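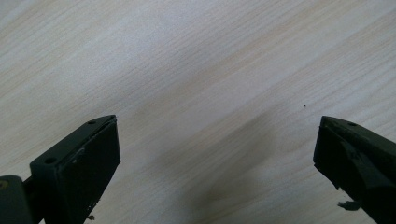
Ticket status: Closed
Product: Jodon Stock
Module: Import / Export
Site: Deák Homewares, main warehouse
Opened by: Margit Deák
Assigned to: Bence Sárközi
Priority: Normal

Stock import stops partway, no error shown

Margit Deák, 18th February
Our supplier Bernska sends us a CSV catalogue covering tables, shelving and fabric storage. Since the last update the import finishes with a green tick but the later rows are missing. Searching for them by SKU returns nothing. The file opens normally in a spreadsheet and all the rows are there. I have tried two browsers and logged out and in again. Same result each time.

Bence Sárközi
Thanks for the file. Please send the following as well:
- the import log (Settings, Import, History, Download log)
- the name of the import profile you are using
- whether "Update existing items" is ticked

Please don't delete the partial import yet. I need to compare it with the source.

Margit Deák
Log attached. Profile is "Bernska standard", which Győző Dudás set up in July. "Update existing items" is ticked. Nothing in the profile has been changed on our side that I know of.

Bence Sárközi
The log shows 1,000 rows read and 1,000 rows written, then a normal exit. The importer works in batches of that size, so it is treating the first batch as the whole file. There is no second batch request at all. That rules out bad data in the later rows — if a row were rejected it would be listed with a line number.

I imported your file into a clean test account with the default profile and every row came through. The fault follows the profile.

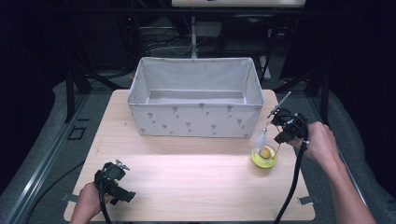
I exported "Bernska standard" and compared it with the default. Three differences:
- delimiter set to semicolon (correct for this file)
- colour field mapped to Attribute 2 (correct)
- "End of file marker" set to a blank string

The last one is the likely cause. Older versions ignored a blank marker. The current version reads it as a match on the first empty value it finds between batches, and stops. To test:
1. Open the profile and choose Duplicate.
2. In the copy, go to Advanced and set "End of file marker" to None. Clearing the box is not enough.
3. Save, then run the import with "Preview only" ticked.
4. Check the row count at the foot of the preview against your spreadsheet.

Margit Deák
Preview now shows the full count. Ran it without preview and the missing SKUs are in. However, 20 of the storage items now have two colour values, e.g. "grey" and "light grey". They had one before.

Bence Sárközi
Separate issue. Those items already had a colour entered by hand, and Attribute 2 is set to append. Change it to Overwrite in the profile and run the file again. Anything typed in by hand in that field will be replaced, so export the affected items first if you want to keep your own wording.

Margit Deák
Exported, changed, re-run. One colour per item. Ottó Vörös checked the shelf labels and they print correctly. I have renamed the old profile "do not use". Happy to close.

Bence Sárközi
Closing. The blank marker behaviour has been logged as a defect and passed to Béla Szénási — other profiles saved before the update may be affected in the same way. Until a fix is released, set the marker to None in any profile made by duplicating an old one.

Resolution: profile setting corrected by customer
Linked defect: open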